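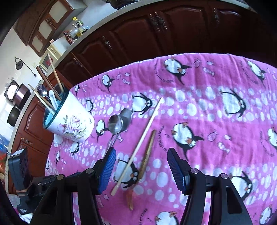 Fig. 7. Gripper open over the table, with chopstick, spoons and utensil holder.

Section 7: Setting the table for the utensil task

This section is for teams of the Pornow student robotics club who record with the hand-held gripper at home or in the club kitchen. Please finish Section 6 (charging and memory card) before you start.

You need: the gripper with both blue finger pads, a table with a cloth, one standing utensil holder, chopsticks and at least 2 metal spoons.

7.1 Preparing the table

1. Spread the cloth and pull it flat by hand. A printed cloth is allowed. Write the pattern in the log sheet, for example "pink, penguins and dots".
2. Put the utensil holder on the far left part of the table, with the opening free.
3. Leave some utensils standing in the holder. The task is to add to them, so it should not be empty at the start.
4. Lay one chopstick in front of you at an angle. Do not make it parallel to the table edge.
5. Lay the spoons to the left of the chopstick. They may lie one in the other.

Note: Kitchen things in the background may stay where they are. Do not move them between two recordings of the same set.

Caution: A ceramic or glass holder can break when it is pushed from the side. Keep it at least one hand width from the table edge.

7.2 Checking the gripper

1. Look at the ribs of both pads. If a rib is torn, change both pads together and not only one.
2. Check the silver screws on the arms. They must be tight, but the arms must still open and close easily.
3. Close the fingers slowly 2 times. The pads must meet face to face.

Caution: Keep the other hand away from the pivots when you close the arms. The skin can be pinched there.

7.3 Recording

1. Start the recording and hold the gripper open above the table. Wait until the counter shows 30 frames.
2. Take the chopstick near its middle, lift it straight up and put it in the holder.
3. Take the spoons one after another. If they are nested, separate them first with the tip of one finger pad.
4. Open the fingers fully before you go back for the next piece.
5. Stop the recording and write the number in the log sheet.

Note: If a piece falls on the floor, stop and mark the recording with F. Please do not delete it, we count these also.

The full set for one team is 215 recordings. Teams who started in February with the older pads can keep their first recordings.

Last change of this section: 2020-07-25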